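June, bench 2, started 9.40

Third batch of the oak stain trials for the Fikitside tables. Bahman cut the sample boards yesterday from the same plank as the last lot, so any difference should be down to the stain and the sanding. Boards planed, then sanded to 120 grit on one half and 180 on the other. Wiped down with a damp cloth to raise the grain, left 20 minutes, knocked back by hand.

Stain is the Pliren grey-brown, stirred properly this time. Last batch had a good centimetre of pigment sitting at the bottom of the tin and I only found it when I poured off the end. That explains why boards 3 and 4 came out so thin.

Weights for the mix:
Stain base 102 g
Thinner 20 g
Total should be 122, scale read 121.6. Near enough.

Applied with a rag along the grain, five minutes, wiped off. The 120 side takes it much darker, as expected. The 180 side is more even but looks a bit washed out next to the old table top. Sum-yee prefers the 180. I think the customer will want the darker one, going by what Parisa passed on from the phone call.
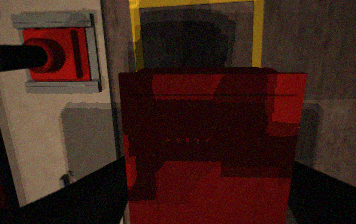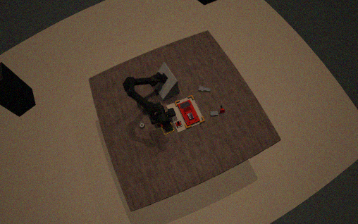
11.15. Second coat on boards 1, 2 and 5. Board 6 left at one coat for comparison. Small blotch near the knot on board 2, where I think there was glue from the clamp blocks. Sanded it out and touched in, still shows if you tilt it to the window. Must remember to put paper under the clamps.

Kourosh asked if we could skip the grain raising to save time. Tried it on an offcut. Went rough as soon as the first coat was on and needed more sanding than we would have saved. Answer is no, at least with this stain.

14.00. Coats dry to the touch. Put the first oil on boards 1 and 5, thin coat, white pad. The oil warms the colour up more than I wanted and some of the grey goes. Board 1 now closer to plain walnut. Board 5 held on to the grey better and it had the longer wait between coats, so that might be worth following up. One board proves very little though.

Edges: the end grain is still going nearly black. Mahtab suggested sanding the ends to 240 before staining, or sealing them with thinned shellac. Will do one of each on the next boards and mark them underneath in pencil – the tape labels came off two boards last time.

Stock: 88 g of stain left in the open tin, one full tin on the shelf. Low on white pads. Rags spread flat on the rail outside, not in the bin.

To do:
Second oil on 1 and 5 in the morning
Ring Parisa about the colour before anybody touches the real tops
Cut four more boards, ask Bahman to keep the knots out
Clean the scale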